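Verier Discography Files: README

Works list and recordings list for the Verier label, chamber and organ LPs mostly. Read this before opening the tables please.

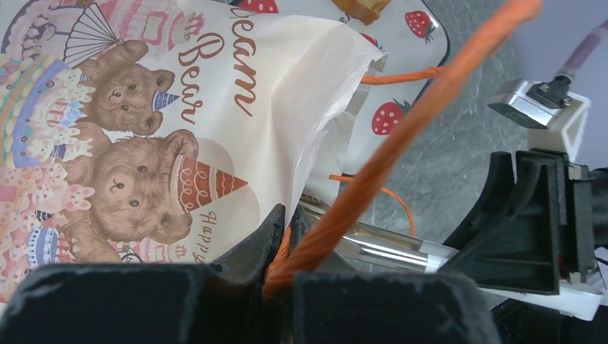 Karamanlidis

What's in the folder

works.csv - one line per piece, 149 pieces. Title, instruments, opus number if the sleeve gives one, length in minutes and seconds.
recordings.csv - one line per track as issued, 257 lines. Same piece can turn up more than once, different players or a reissue.
sleeves.txt - sleeve notes typed out. Patchy. Only did the ones I own.
changes.txt - what it says.

Both tables are UTF-8, comma separated, quotes round anything with a comma in it. If accents come out as rubbish your spreadsheet has guessed wrong, import it again and pick UTF-8 by hand.

Where it came from

Mostly the records themselves, label and back cover. Gaps filled from the old Plundico mail order lists, which are good on catalogue numbers and hopeless on dates. Where the record and the list disagree I went with the record. Column "source" says R for record, P for Plundico, and Q where I copied it off a shop listing and haven't checked it.

Dates

Year is year of issue, not year recorded. Hardly any of the sleeves give a recording date. If one does it's in the notes column. A blank means don't know. Please don't fill blanks from the catalogue numbers, they weren't given out in order, I tried that early on and had to undo the lot.

Titles

Kept as printed, including the spelling mistakes. Tidied version is in "title_clean". Movements are in one cell with a slash between. Organ suites are a mess, two of them were cut up diferently on the reissue so the movement counts won't match. Not a bug.

Lengths

Off the label where printed. Otherwise timed from my own copies, so give or take a few seconds, and my turntable runs a touch fast. Marked T.

Known problems

- Mono and stereo issues share a number in places. Use the "pressing" column, don't join on number alone.
- Players' names not all done. Ensembles are.
- Cassettes missing completely. Will get to them.
- The Grokier reissues are in but the sleeve notes for them arent, they rewrote most of the text and I want to check what I can put up.
- A few opus numbers used twice. They're like that on the records.

Using it

Copy it, change it, put it on your own site, fine by me. Say where you got it and keep this file with it. Tables only, mind. The sleeve notes belong to whoever wrote them, so no reposting sleeves.txt.

Corrections

Very welcome. Send catalogue number, side, and what the label says word for word. A scan is better. "I think it was earlier than that" I can't do much with. Next lot of fixes goes in some time in February.

Last updated January 11, 2018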